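Home | Projects | Open Calls | Notes | Contact

Call for participants: help us write good practice rules for robots that handle clothes

34 shares | 5 comments

Wisden is looking for people who will join a working group on garment handling by robot arms. We want to write a short code of practice, in plain words, for teams who teach a robot to fold, sort or turn clothes. At present every team has its own habits, and when two teams compare their results, they often discover that they did not mean the same thing by "folded".

The first draft has 14 rules. Most of them came from our sessions in Banholm, where an operator guides the arm by hand controls and each attempt is recorded. Denim takes the largest part of the draft. It is heavy, the seams are thick, and a patch pocket can stand a little away from the cloth under it. Embroidery near a pocket also needs its own rule, and we do not agree yet on how close a finger may close to it.
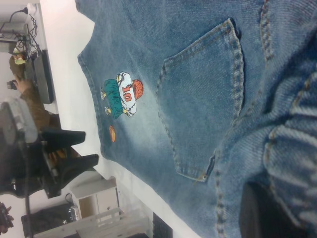
What you will do

You will read the draft and test it on recorded attempts. We have 545 of them, and each attempt must be read by 2 persons who do not speak together before they give their marks. You will note where a rule was followed, where it was broken, and where the rule is so badly written that you cannot decide. The last kind of note is the most useful for us.

There are also two practical days at Nunham in July, starting at 9 in the morning. On these days you will work next to the arm, so you must first pass the safety introduction. It explains the stop button, the speed limit and the distance a person keeps when the arm is moving.

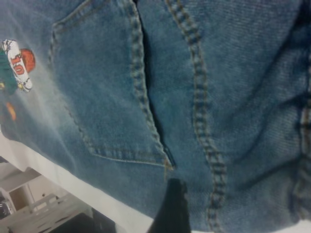
We ask also for opinions on damage. Is a pulled thread a failed attempt, or only a remark in the record? Verbruggen, our partner for the textile part, wants the stricter reading. Some operators find it too hard for old clothes.

Who can apply

Operators, laundry and repair workers, tailors, safety officers and students. You do not need to program. Reading work is paid by the hour and travel to Nunham is refunded.

Please send half a page about your experience to Darcy Chisholm at Wisden before the end of June. No CV is necessary.

Comments

mendingroom: Can I do only the reading part? I cannot travel in July.

Darcy Chisholm: Yes, please write this in your application.

T_oakes: Please add a rule for loose threads that were there before the attempt. We lost a lot of time on this.

pim: Is knitwear included?

Darcy Chisholm: Not in this draft, only woven cloth.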